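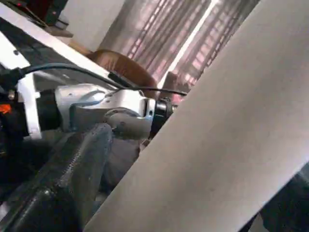
Magnus Cruickshank asked whether anyone has got past level 125 in Drisitton without paying, and whether his progress will carry over to a new phone. He is on Android and has never made an account.

Answer from Catherine Rennie
Yes to both. Save your coins until 125 and buy the double jump, then replay level 30 for gems. For the new phone, open Settings on the old one and tap Link Account — guest saves stay on the device until you do that.

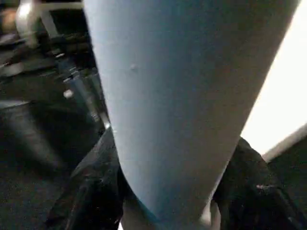 Then install the game on the new phone and log in before you play the tutorial. If you finish the tutorial first it starts a new save, and support took 6 days to restore mine.

Answer from Lewis MacLeish
I quit at 118, too many ads. My score was 2908 if anyone wants to beat it.

Answer from Gøran Tangen
Linking worked for me in May. Same steps on a tablet.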